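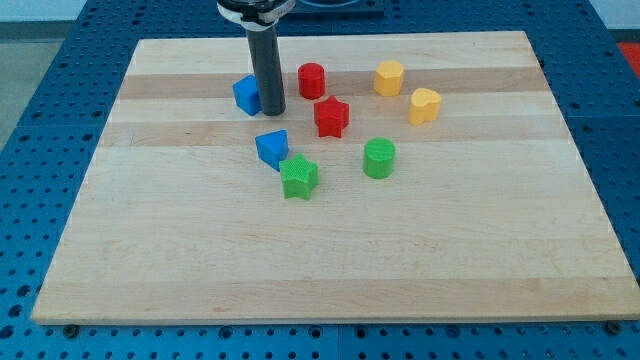 The boards that go back to the forest town

By Ülle Vaher

In Monholm the day starts early, and it starts with the smell of glue. The workshop of Jaunzems stands behind the old railway station, between a bakery and a field where people keep their boats in winter. At half past six the lights are on and the radio is playing, and by seven the first strips of wood are already lying in the press.

The firm makes kitchen boards and worktops from small pieces of wood which bigger factories do not want. They are offcuts from stairs, floors and doors, often no wider than a thumb. For many years such pieces went to the stove. Now they are sorted by colour, planed and glued side by side.

I came to the workshop in May, when the roads were dry and the owner's daughter had time to show me the place. She took over from her father 17 years ago, after studying bookkeeping in the capital. She told me that she had not planned to stay.

"I came for one summer to put the papers in order," she said. "The papers are still not in order."

The town has 2,000 people, and most families have somebody who has worked with timber. When the big sawmill closed, many left for the coast. Those who stayed learned to live from several things at once: a little forest, a little fishing, rooms for tourists. Jaunzems has five workers, and two of them also keep bees.

Gluing looks simple, but the wood must rest first. Pieces from different houses have different dampness, and if they are joined too soon the board will bend in the first heated kitchen. So the strips wait on shelves for some weeks, with paper labels which the youngest worker writes by hand. Maple is the favourite here, although it is not easy to get. Birch is cheaper and the customers, I was told, often cannot see the difference.

Last year the workshop sold 545 large boards, most of them through Citari, a household shop in the harbour street. The shop asked for darker wood, as the fashion is now. The owner's daughter refused to use stain, and they argued over it for a whole winter. In the end she sent walnut, at a higher price, and it sold well enough.

Old boards also come back. People bring them from the villages around Lake Cikeck with knife marks and burns, and pay a small sum to have them planed and oiled again. One woman brought a board which her mother had received as a wedding present. It had become so thin that the men did not want to put it through the machine – they sanded it by hand during the lunch break and asked for no money.

In autumn the workshop will need a new press. The present one was bought second-hand and the spare parts are difficult to find. A bank in the county town has offered a loan, but the answer must be given before midsummer, and the father, who still comes every morning for coffee, is against it.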